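Four Grippers and One Desk

A month of picking up other people's clutter shows how much the fingers matter

A see-through computer mouse is a hard thing for a machine to pick up. The shell is smooth and rounded, the clear plastic confuses depth cameras, and the widest part sits low, close to whatever the mouse is resting on. A person closes a hand over it and never thinks about it. A two-finger gripper has to get three or four things right at once.

I spent most of January with four grippers made for hand-held work. They are the kind you carry around and squeeze yourself while a camera on the tool records what the fingers are doing. The recordings are later used to train a robot arm with the same fingers bolted on the end. The four were the Dilik, the Gruster, the Urio and the Trurken. All of them sell to small labs and to hobbyists with some money to spend, and all of them claim to handle everyday objects.

The method was simple. Each gripper got 100 attempts on a set list of things found on and near a desk, including a mouse, a jar, a keyboard, pens and a small case. An attempt counted if the object came up clean, stayed up for 6 seconds and went down again without tipping. Keyboards only had to be slid to a mark. I did every attempt myself, in blocks short enough that my wrist wasn't deciding the result.

The Dilik has flat aluminum fingers with rubber pads. It is the cheapest and the best built. The pads are firm, the jaws stay parallel all the way in, and nothing on it rattled after four weeks. It is very good at boxes. Pens lying flat gave it no trouble either, as long as I came in square to them. Round objects were another matter. Two flat pads touch a curved shell at two small patches, and if those patches are above the widest point, the object squirts down and out.

The Gruster uses soft silicone fingers that curl as they close. They look friendly and they are gentle. I would hand it an egg. The trouble is weight. A full jar pulled the fingers out of shape, and on several lifts I watched it sag toward the floor for the whole hold. The silicone also picks up dust, and after an hour it needs a wipe or the grip goes off. The instructions say to use plain water. I used dish soap once and spent the next ten minutes rinsing it out.

The Urio has ribbed fins. Each finger is a tall wedge with cross ribs inside it, and when you press on the face, the tip bends toward the object instead of away from it. The idea has been around for years and plenty of people print their own. A fin gripper opens wide at the tips, and on a cluttered desk that width takes some getting used to. You have to choose your line before you go in.

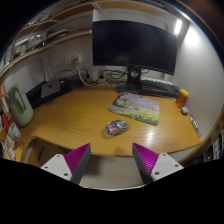
Fin-style fingers open at the front of the desk, with the clear mouse still short of its pad.

The first thing I learned with fins was to slow down. With the Dilik, I could close fast and let the pads do the work. Fins need a moment to wrap. If you close quickly, the tips meet the object before the middle of the finger does, and the object gets pushed ahead of you. On bare wood that means it slides. On a mouse pad it tends to stay put, and the same grasp goes better. I ended up noting the surface under every object, which was not in my plan, and I had to repeat the first two blocks to fill it in.

The Trurken is the odd one of the four. It has a motor, a trigger and a force limit you set with a dial on the handle. The fingers are hard plastic with a shallow V cut in each one. Set the dial right and it will hold almost anything on the list. Set it wrong and it either drops the jar or makes an alarming creak. It is also the heaviest of the group at 758 grams with the battery in, and I felt every one of them by the end of a block. For short sessions it may well be the best tool here. For a day of recording I would not choose it.

Cameras turned out to be half the story. All four grippers take a wide-angle camera behind the fingers, and the makers differ on where it should sit. Dilik puts it high and tips it down, which gives a clean view of the tabletop and a poor one of the fingertips. Gruster puts it low, so that anything taller than a coffee mug blocks the view. Urio and Trurken sit in the middle. What you want is to see both fingertips, the object and enough of the room that the software can work out where the tool has moved. Very wide lenses do this at the cost of bending everything near the edges. Straight walls come out curved, and that's fine if the software has been told about the lens.

Lighting caused more lost recordings than any mechanical problem. A ceiling light over polished wood makes a bright patch that shifts as the tool moves, and tracking software sometimes decides the patch is a fixed point. A dull, matte surface is easier. A printed mouse pad is easier still, with plenty of pattern to lock on to. My tracking dropped out far less often over a busy print than over plain desk. I had been clearing things away before each block to be tidy, and I stopped doing it.

Color helps too. Brightly colored fingers are easy to pick out from a desk full of black and white equipment, for people as well as software. The dark gray Trurken fingers vanished in front of a dark keyboard, and I had to go through those clips by hand to find the moment of contact. A strip of bright tape on each finger solved it.

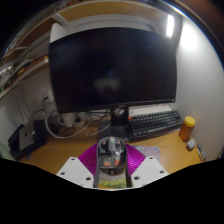
Do I need a motorized gripper to record good training data?
A hand-squeezed one works well for most desk objects, provided the fingers match the ones on your robot arm and the camera can see both tips. A motor mainly helps when you need the same force every time.

Scores came out closer than I expected among the top three. The Trurken led on heavy items, the Urio led on anything rounded, and the Dilik led on flat-sided things and on price. The Gruster came last on my list, though the list was unkind to it. A test built on fruit would have ended differently.

The clear mouse stayed the hardest object to the end. What finally worked was coming in low, with the fins spread on either side of the shell, and closing until the ribs began to bend before lifting at all. I could do that 3 times in a row with the Urio by the second week. With the Dilik I had to tilt the tool and catch the mouse by its front and back ends, a grasp I would not want to teach to a robot.

Spare parts are worth asking about before you buy. Urio sells single fins, and the swap takes a screwdriver and a few minutes. Dilik pads peel off and press on. Gruster fingers come only as a pair, glued to their mounts, and Trurken wants the whole head sent back. I tore one silicone finger on the lip of a drawer in the last week and finished the Gruster's final block on the loaner's spare pair.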